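Setting speed limits for a two-arm robot before its first run

If you've just finished building your robot in the simulator and you're itching to press Run, I understand completely, but please give me a few minutes first. Speed limits are the part of the Penitell setup most people skip, and they're also the part I get the most mail about (usually in May, when the student projects are due!).

Our house rule at Posach is simple. Any new task starts slow, both arms get the same limits, and the limits are written down in the task file where the next person will find them.

Open your task file and look for the section called Motion. If you started from the Gamage template, it will be mostly blank, and that's fine. Type 36 for the joint speed, in degrees per second. It feels terribly slow the first time, I know, but you want to be able to watch each elbow and think about where it's going.

Next comes the tool speed, meaning how fast the gripper itself may travel. We use 225 millimeters per second near furniture and 500 in open space. If you aren't sure which you're in, you're near furniture.

Now set the slow zone. Draw it as a box around whatever the robot will be reaching toward, and leave 149 millimeters of extra room on every side. Include anything sitting on top, handles too, and I do mean the whole handle. I once boxed a saucepan very carefully and forgot the part that sticks out.

Before you run, switch to the head view and check that both grippers are where you expect them to be.
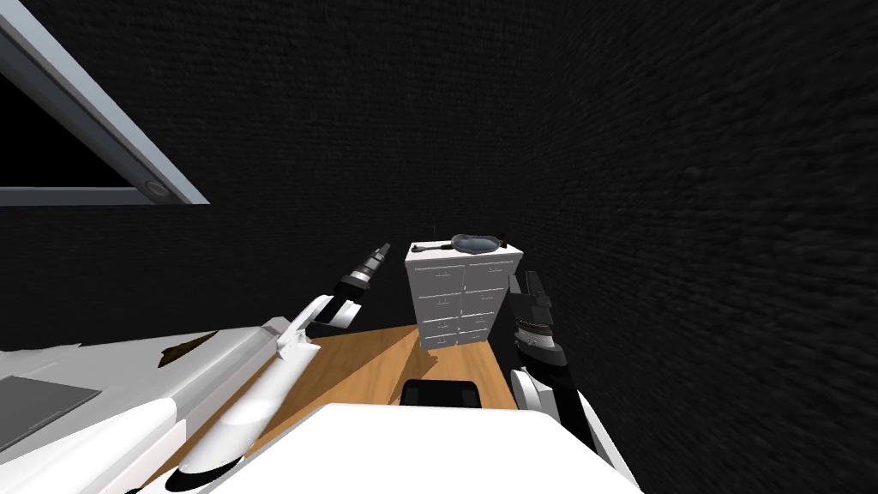 Head view at the drawer cabinet, one gripper to each side and the frying pan on top.

Save the file under a new name, so the old limits are still there if you want to compare. Then run the task once at the slow setting with your hand near the stop key. If you use the Stindetti plug-in, turn off its automatic speed-up first, as it will happily write over everything you just typed.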